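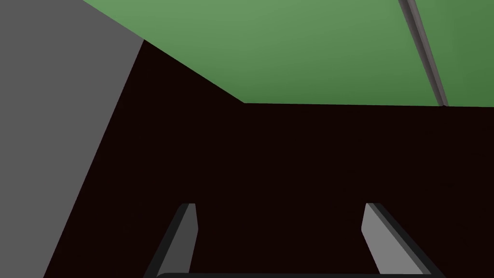

Product filter module slows category pages after upgrade

Posted in: Modules and Add-ons / Catalogue and Search
Status: Open

Posted by Corka Trade Supplies

We operate an online shop selling workshop consumables to trade customers. The catalogue is divided into 67 categories, and until August the category pages loaded at an acceptable speed. We then upgraded the Seto Filter module to the current release, and since that time the larger categories have become very slow to open. The home page, the basket and the individual product pages are not affected.

The module is set to show filters for brand, size, finish, pack quantity and price. Our largest category offers 116 separate filter values once all of these are added together. Smaller categories, with only a handful of values, open without any noticeable delay.

We have taken the following steps so far:

Cleared the shop cache from the administration panel.
Disabled and re-enabled the module.
Rebuilt the filter index using the button on the module's settings page.
Confirmed with our hosting provider that the server has memory to spare.

The rebuild appeared to finish, but the progress bar stopped at 95 per cent and the page then returned to the settings screen without a message. We do not know whether this is normal. The error log in the administration panel contains nothing for that time.

We would be grateful for advice on whether the index is likely to be at fault, and whether it is safe to return to the earlier release while the matter is looked into. We would prefer not to lose the filter templates, as these took a considerable time to prepare.

Posted by Kernell Web Services

A progress bar that stops short of the end and returns to the settings screen normally means that the rebuild was ended by the server before it was complete. The module does not record this in the shop's own error log. You should ask your hosting provider for the PHP error log for the same period and look for an entry that mentions maximum execution time. On many shared hosting plans the limit is set to 90 seconds or less, and a catalogue of your size may well need longer.

When the index is incomplete, the module works out the missing values each time a visitor opens the category. This would explain why your small categories are quick and your large ones are not.

We suggest that you proceed as follows.

Take a full backup of the database and of the module folder before making any change.

Export your filter templates. The export option is found under Templates, at the foot of the list, and produces a single file which can be imported again later.

Run the rebuild from the command line or as a scheduled task. The address for the scheduled task is shown on the Advanced tab of the module settings, together with its security key. A task started from the command line is not normally subject to the same time limit as one started from the browser. A task started by calling the web address may still be, so the command line is to be preferred where your host permits it.

Choose a quiet period. We generally run this work at 3 a.m. for our own clients — the shop stays open, but the filters may show incorrect totals until the task has ended.

Check the last line of the task output. It should state that the index is complete. If it does not, please post the final few lines in this thread, with the security key removed.

With regard to going back to the earlier release, we would advise against simply copying the old files over the new ones. The upgrade changes the layout of the index tables, and the older files will not read them correctly. If you must go back, restore the files and the database together from a backup made before the upgrade. Any orders placed since then would be missing from the restored database and would have to be dealt with separately.

Posted by Nigatu Homewares

We experienced slow category pages as well and changed to a different theme, after which the shop was faster. It may be worth trying. We were not using the same filter module.

Posted by Seto Module Support

The advice given by Kernell Web Services regarding the rebuild is correct. We would add two points.

Please check whether the option "Hide values with no matching products" is switched on. The upgrade enables it by default, and it requires a further count for every filter value on the page. In categories with many values it may be switched off without any effect on your templates.

Price filters should be set to fixed ranges and not to the sliding scale where customer group pricing is in use. Trade shops often have several customer groups, and the sliding scale must be worked out separately for each one.

If pages remain slow after a completed rebuild, please open a ticket from your customer account and quote the module release number and your PHP version. Access details for the shop should be sent through the ticket only and must not be posted on this forum.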